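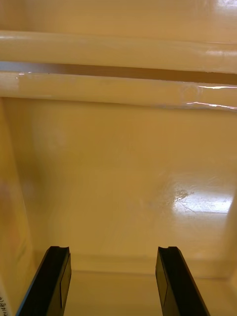
I want to make a case for the half-empty fridge.

For most of my adult life I believed the opposite. A full fridge meant you were doing well. My parents shopped once every two weeks, and the day they came home with the bags was practically a holiday in our house. You opened the door and there was so much stuff that the light hardly got out! I carried that picture with me to college, then to my first apartment, then to the house in Gostville where I live now, and for years I kept the shelves packed the way other people keep a savings account.

Then last April the store on my side of town, the Kirkov Market, started staying open until nine. It's a five-minute walk. I began stopping in on the way home for one onion, or a carton of eggs, or whatever looked good in the bin by the door, and without ever making a decision about it I quit doing the big shop. By summer there were days when I could see the back wall of my refrigerator. I love it. I love it so much that I've become a bit of a pest on the subject, and my editor has told me to put it in the paper and leave the break room alone.

The first thing I noticed was that I knew what I had. That sounds small, but think about how you cook from a crowded fridge. You stand there with the door open, shifting jars, and what you end up making is whatever was in front. The half cabbage behind the milk doesn't get a vote. When there are only a few things on a shelf, they all get a vote, and they start to suggest each other. Cabbage, the end of some bacon, a spoonful of mustard – that's supper, and a very good one, and I would never have thought of it with three kinds of lunch meat in the way.

The second thing was the trash. I used to throw out food every Thursday night before pickup, and I'd gotten used to the guilt, the way you get used to a squeaky stair. Slimy cilantro. A cucumber that had turned to soup in its bag. I kept track for a while this spring, writing down what I tossed and what I'd paid for it, and my last month of big shopping came to about $100 in the garbage. I make a newspaper salary. I could have had a very nice dinner out with that, with dessert, and taken a friend.

Now, I can hear the objections, because I've had them all in person. Simin Abbasi, who has the desk across from mine and four kids at home, laughed out loud when I explained my system. She goes through 2 gallons of milk before the weekend is half over. She told me that a person who can buy one onion at a time is a person with a lot of free evenings, and she's right. If you live out on the Wenix road, where the nearest grocery is a real drive, or if you work nights, or if you're feeding a crowd, you have to stock up, and you should do it without a columnist wagging her finger at you. Prices matter too. The family pack is cheaper by the pound, and plenty of households need it to be.

But Simin and I kept talking (we got very little work done that day), and she came around to one part of it. She'd been buying for the family she pictured at the table, the one that eats kale. She had started to suspect that half of what she hauled in from the car was hope. So she picked the bottom drawer and made a rule that nothing new goes in until it's empty. One drawer! She reports that the carrots are getting eaten and that her oldest has learned to roast them, a little burnt at the ends, which is the best way to have them.

I also think we should talk about this as a town. When the planning board took up the old Tymoshchuk lot last month, most of the discussion was about parking – how many spaces, where the entrance goes, whether a truck can turn around. All fair questions. I would have liked to hear somebody ask whether the people in the apartments behind it could walk there and back with a loaf of bread. Small shops within walking distance change how a kitchen works. They let you live with less on hand, and they let you run into your neighbors over the tomatoes, and I have had better conversations in the Kirkov checkout line this year than at most of the parties I've been invited to.

So that's my pitch. If you can manage it, let the shelves run down this week before you shop again. Eat the odd jar of beets. Make the strange soup. Wipe the whole thing out while it's easy to reach the corners, and then stand there for a minute with the door open and see what you feel like eating.

I had toast with the last of the plum jam this morning, and I'm going out later for butter.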